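Path Edges Project – Field Report
Team: Shiyu Yao, Genivaldo Andrade
Course lead: Myrtle Pruitt

We wanted to know how a path and the grass next to it share their border – and we loved every minute outside! 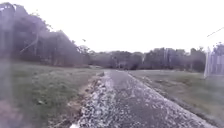
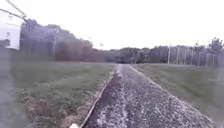 Filed under: Student Projects / Landscape

Both paths run straight toward the trees, with grass alongside. Our favorite find was the bare soil on the left margin (we sketched it 4 times!). Next February we want to go back and draw the edging board in detail.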